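What Happens When Someone Gets a Job?

Have you ever wondered how grown-ups end up with the jobs they have? A baker, a bus driver, a person who fixes elevators: every one of them had a first day once, and before that first day came quite a lot of steps. Let's follow them!

It starts with a job opening. Say the Plurnia snack company needs one more person to help pack orders. The company writes a job ad, a short notice that tells people what the work is, where it is, what hours it takes and how much it pays. Ads go up on websites, on signs in windows and on boards at the library. The Plurnia ad might say "Packer wanted in Lastham, starts at 7 in the morning, training given." Training given is great news, because it means you can apply even if you've never packed a box in your life!

Next, people apply. They send in a resume (say it REZ-oo-may). A resume is a page or 2 about you: what you've learned, where you've worked and what you're good at. Helping at a school fair counts. So does looking after a neighbor's rabbits all summer!

A popular job can get a huge pile of resumes. Imagine 217 people want the packing job. Somebody at the company reads through them and picks 12 people to meet. 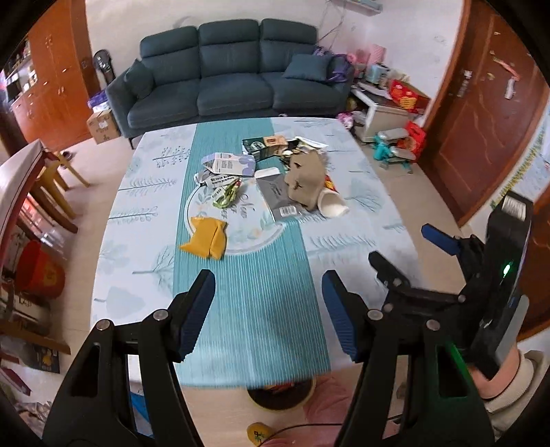 Wrappers, boxes and a mailer on a table. Packaging like this passes through many workers' hands.

Meeting the company is called an interview. It's a talk where both sides ask questions. The company might ask, "What do you do when you get stuck?" You might ask, "Who will teach me?" Lots of grown-ups feel nervous before an interview, so they practice at home with a friend. Some towns even have job centers where you can practice with a helper for free.

Then comes the phone call or the letter. If it's a yes, it's called a job offer. If it's a no, that stings, but most people hear no a few times before they hear yes, and they get better at interviews along the way.

Word box
Employer: the person or company that hires you.
Wages: the money you earn for your work.
Reference: someone who knows you and can tell an employer what you're like to work with.

Try it! Write your own resume. Put your name at the top, then list things you can do and things you've helped with. Ask a grown-up to interview you for a pretend job, such as zookeeper or pizza chef, and then swap places!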